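Print | E-mail

Does a Reading Log Make Anyone Read More?
Student project report, Tahmineh Ranjbar
Adviser: Garnet Beaulieu

1. Why I picked this

Every student at Villaseñor has been handed a reading log at some point. You write down the title, the pages and the minutes, and a parent signs at the bottom. Teachers told me logs "build the habit." I wanted to know where that idea came from, and I couldn't get a straight answer. Two of the teachers I asked said it was in the handbook. The handbook says logs are "encouraged" and leaves it there.

My question was simple: do students who keep a log read more than students who don't, or do they just write more down?

2. What I did

In November I gave a short survey to students in four grades and got 181 usable forms back. I asked whether they kept a log, how many nights in the past week they had read for fun, and whether they had ever made up an entry. The forms had no names on them, although some people signed theirs anyway.

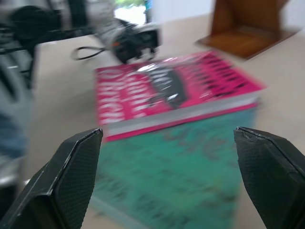 I also asked for permission to look at logs from last year. I was given one folder, from one class, with the names covered. The minutes column was the interesting part. Entry after entry said 20, and 20 is the number printed in the instructions at the top. I have trouble believing that so many people stopped reading at exactly the same minute, night after night.

3. What I found

Students with logs did report more nights of reading. I was ready to be impressed until I split the forms by grade. The younger grades are the ones where logs are required, and the younger grades also have a reading period at the end of the day. Some students counted that period as reading for fun and some didn't. My survey should have said which to do. That is my mistake, and it means the main result can't carry much weight.

The question about made-up entries worked better. Plenty of students said yes, and several added notes. One wrote, "my mom signs the whole month on Sunday night." Another said she reads every night but hates stopping to write it down, so she invents the page numbers later. Her log is false and she is still a reader. A log can't tell her apart from someone who never opened the book.

4. Paid programs

Our school has tried two reading apps, Bimix and Vevero, and is now looking at a third called Tetow. All of them are really logs with badges. I asked what proof we had that the first two helped before paying for another, and was shown a chart of log-ins. Logging in is easy to count -- it is also a different thing from reading.
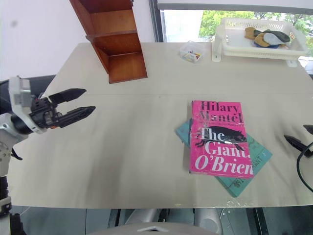
My own feeling is that what's lying within reach matters more than what gets recorded, though I should be as hard on this idea as on the others. It comes from my survey comments, where students kept mentioning a book left out at home or on a classroom table. Two books stacked on a bare stretch of tabletop, like the pair here, at least give a person something to pick up. Whether anyone does pick them up is a separate question, and I have no numbers on it. Mr. Beaulieu suggested leaving books out in one room and keeping them shelved in another for 4 weeks. I ran out of time to try it.

5. What I would change

I would define "reading for fun" on the form, and ask the older grades why they stopped keeping logs. I would also ask parents how often they sign without looking -- and I'd expect some of them to fib about it, the same way we do.

I can't say that logs do harm. I can say that the school has no good evidence they help, and that includes mine. The blank survey form is attached for anyone who wants to fix it and run it again.

Turned in 20 May 2026

Print | E-mail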